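Mollidico two-arm tabletop station: what to plan for before you order

We get asked about the Mollidico bench more than anything else on the Grellcombe equipment list, and fair enough, it's a terrific way into small-parts handling! Two arms, a gripper on each, a wrist camera, and a tabletop you can load with whatever your own people pick and pack all day.

Lilian Kombo looks after bookings and quotes, and her first question is always about the parts. Bring the awkward ones. A neat stack of cartons will flatter any arm, but anything stretchy, looped or hooked together shows you how much finger travel and camera view you really need to budget for.

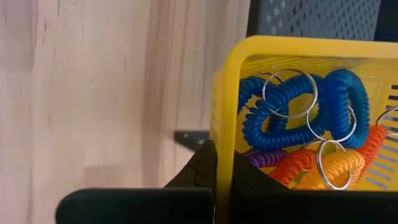

Wrist view: coil bands with split rings in a yellow basket, gripper fingers either side of the rim.

Fingers are the cheapest thing to change and the easiest to forget on the purchase order. Allow for 3 sets per arm at the start. Natnael Tsegaye swaps them over before morning tea and still has the station going by 9, so don't let anyone tell you it's a big job.

Baskets and tubs deserve a line of their own too. Slotted sides, thick rims and thin walls all grip differently, so settle on one style early and order spares in the same colour.

Then there's floor space, which is where most first budgets come unstuck. Measure for the table, a cart behind it, and elbow room for whoever is working nearby.

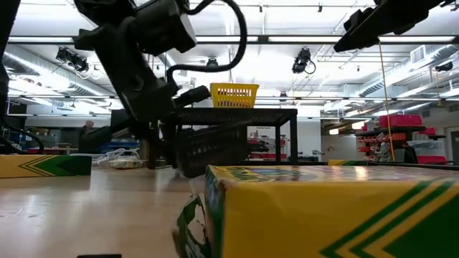

Ceiling height matters as well, particularly if you're hanging lights or running services overhead. Send us a rough sketch with the ducts and beams marked and Idrisa Waweru will check the reach for you.

Lead time: roughly 8 weeks from deposit
Site visit: allow 60 minutes
Cable kit: Ejigu, long or short
Training: on your own bench, with your own parts

Quotes for the October intake are open now. Ask for Lilian, and tell her what you're picking.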